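The Water Corner: Keeping an Office Supplied at Evangelista

Hurlow Workplace Newsletter, February 2020

The office manager at Evangelista has looked after the drinking water on the second floor of the Clomport building for six years. It wasn't in her job description when she started. She was hired to handle leases and supplies, and the water came with the supplies.

"Somebody had been calling in the order from memory," she said. "One month we had jugs down the hallway and the next month we ran out on a Tuesday. I started writing it down and after that it was mine."

The company has 74 people on staff. Last year they went through 829 jugs, all delivered by Miststead. She keeps the count on a sheet taped inside the supply closet door, and she transfers it to a spreadsheet when the sheet fills up. July is the heaviest month. December is the lightest, with most of the staff gone for the last week.

The building has a kitchen with a sink, but it is at the far end of the floor. She once paced it off from the desks by the windows and got 70 steps. She said people with a dispenser near their desk drink more water, and people who have to walk to the kitchen tend to come back with coffee. That was her argument for keeping the white cabinet out in the work area, near the chairs, and the manager above her accepted it.

Having it there means the spare jugs are there too. She has tried keeping them in the supply closet, and she has tried keeping them under a table by the elevator. Both times the person who emptied a jug left it for the next person to deal with.

"If the full ones are right next to it, somebody will change it," she said. "If they have to go get a key, they won't. I don't mind how it looks. A few people have told me it looks like a garage."

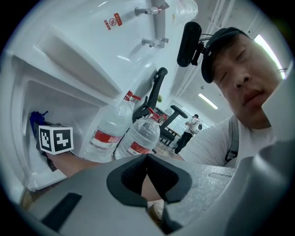

How often does the inside of the cabinet get cleaned?

The lower compartment is wiped out every other Friday, and the spigots are wiped down every morning before nine. She does a longer cleaning four times a year, with the power off and the door left open for an hour.

For the regular wipe she uses a plain cloth, warm water and a little dish soap. She goes over it a second time with clean water so the soap doesn't leave a smell. She does the ledges first and the floor of the compartment last. The door gets done at the end, with most of the time spent on the rubber seal and the corners of the bin.

"Door bins are where things collect," she said. "Sauce packets, mostly. Sugar. A spoon. I found a house key in one and it took me a week to find out whose it was."

She doesn't use spray cleaner anywhere near drinking water. A previous cleaning service did, and she had complaints about the taste for days. The current service does the floors and the trash and leaves the water corner to her.

The compartment was never meant to hold everyone's lunch, and she has a rule about it. Milk and small items are allowed. Meals go in the kitchen refrigerator. She put up a notice when the rule was new and took it down after a few months, and she says the rule has held up fairly well. Anything without a date on it is thrown out on cleaning day. She used to send a reminder the afternoon before, then stopped, and found that people remembered better without it.

"The first time I threw out somebody's yogurt I felt bad about it," she said. "Now they come and ask me what day it is."

Empty jugs are a separate matter. Miststead collects them when it brings the full ones, and there is a deposit on each. Evangelista was losing money on deposits when she took over. Some of the empties had gone home with people who used them for plants or loose change. She asked for them back in a staff email and got eleven in one week.
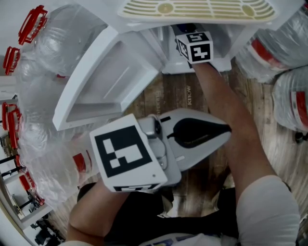
Reaching into the lower compartment, with clear water jugs stacked alongside.

Deliveries come on Monday and Thursday mornings. The driver brings the jugs up on a hand truck and takes them as far as the work area. She checks the caps before she signs. A jug with a loose or cracked cap goes straight back on the truck, and she writes it on the slip. There were 2 of those last year.

Lifting is the part she worries about. A full jug is heavy, and people tend to grab it by the neck and twist. She shows new hires how to do it in their first week: bend at the knees, one hand under, keep it close. Anyone who doesn't want to lift one can ask, and she has told the team leads not to make a joke of it. Two summers ago a man in accounting hurt his back changing a jug by himself after hours.

The company has looked at a filter unit connected to the building's supply. She got a price for it last fall. The unit itself was reasonable, but the plumbing would have to cross the whole floor, and the landlord wants the work done by its own contractor. The question will come up again when the lease does.

Until then she plans to keep the order as it is through spring and raise it in June. She also wants a low rack for the spare jugs, and has asked for one in this year's budget.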